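A **saucepan** is a round, deep cooking pan with upright sides, a flat bottom and one long handle. It is used on the stovetop for boiling, simmering and warming liquids, and for cooking vegetables, grains and sauces. Small versions, and sometimes full-size ones, are also used in play kitchens together with toy food.

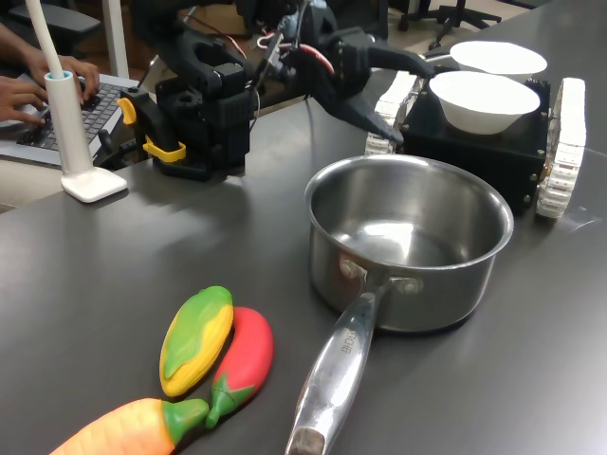
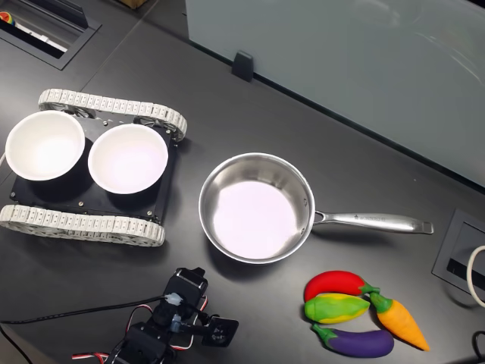
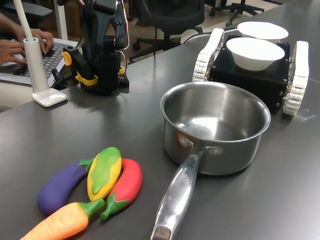 Stainless steel saucepan with toy vegetables.

## Construction

The body is usually pressed from a single sheet of metal. Stainless steel is common because it does not react with acidic foods, but it spreads heat poorly, and many makers bond a layer of aluminum or copper to the base. A rolled rim stiffens the edge and helps with pouring. Handles are riveted, welded or screwed on – rivets are the usual choice for heavier pans.

## Sizes

Capacity is measured to the brim. A butter warmer holds 700 milliliters or less, while a pan of 2 liters suits most side dishes. Larger pans often have a small helper handle opposite the main one.

## In play

Toy vegetables such as corn, eggplant and carrots are sold in sets, usually in plastic, wood or felt. Children sort them, name them and "cook" them in the pan. Lightweight pans are easier for small hands, and lids are often left out.

## See also

- Frying pan
- Stockpot
- Toy food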